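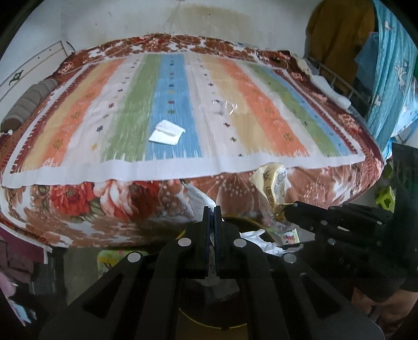
Quick one tonight, I have to be up early.

So the left gripper died on me. Sort of. Trash pickup, bedroom setup, tissues and wrappers off the bed and into the bin, the easiest job on the whole list. First 8 runs were fine. Run nine, I squeeze, jaws close, I let go over the bin and nothing. Jaws stay shut. Squeeze again, let go again. Then they popped open all at once and pinched the side of my thumb, which was stupidly close to the linkage. Small blood blister. My own fault, I know.

Took it apart on the kitchen counter. One of the outer pivot pins had walked out a hair, and the plate was rubbing on it. Thats it. No error, no warning, the log says the trigger was released and as far as the log cares the jaws were open the entire time. That part bugs me more than the thumb. Sixteen runs from February have the same little delay in them now that I know to look, and I'd marked every one of them good.

Wrote to Borislav Petek at Lalier, he says push the pin back, dab of threadlocker on the clip, check it every morning. Fine. Also says fingers behind the plates, always. Also fine!!

Right one feels ok but I'm pulling it tomorow anyway. Redoing the bedroom set after that, then the kitchen if the new clips show up. If yours has started sticking, go look at the outer pins before you do anothr run.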